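Two hands on our packing floor

So it's been four months now, and people keep asking me how it's going with the robot. My sister-in-law asks. The guy at the tire place asks. I figured I'd write it all down once and just send everybody the link.

If you're new, I work at Sarley, in the packing room, and have for a long time. We do small household stuff, mostly for Nundudon, who sell it online and would like it yesterday. On a normal shift around 1000 pieces go through our room, and until this winter every single one got picked up, turned over, checked and boxed by a person with sore thumbs (hi!).

Then the company signed up with Cirkano, and we got Lūse. That's the name that came with it. We tried a couple of nicknames and none of them stuck, so Lūse it is.

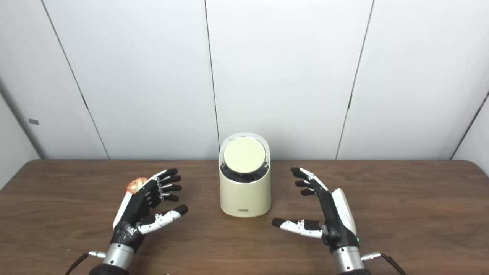 Posted by the author, packing room lead at Sarley
May 31, 2019

The canisters with the slanted tops are what Lūse spends most of its time on, the cream ones with the pale yellow lid. They're tall and smooth and there isn't much to hang on to, and I'd have bet money they'd be the last thing a machine got to try. I was wrong! They were the first. The Cirkano people wanted something awkward, and boy, did we have awkward.

What surprised me most is how much the thumbs matter. I never gave my own thumbs a thought in all my years of packing, and now I catch myself at home, picking up a jar of pickles and watching where my thumb goes. My family thinks I've lost it.

Okay, the job question, since that's what everybody really wants to know. Our room hasn't lost anyone. We did lose the overtime, and I won't pretend that didn't hurt. I'd been counting on it for the car. Two of us moved over to setting up and minding Lūse, and that comes with a little more an hour but also a lot more standing still, and I'm bad at standing still. My wrists feel better than they have in years, though. I used to sleep with a brace on and now it lives in a drawer.

The talk in the room is different too. You used to be able to gab through a whole shift because your hands knew the work. Minding a machine, you have to look at it. I miss the gabbing.

On its best day so far Lūse got through 252 canisters. A good packer beats that before lunch, and yes, we put it on the whiteboard. Someone drew a smiley next to it.

There's a review in August, when they decide if we get another one. I've asked for a stool.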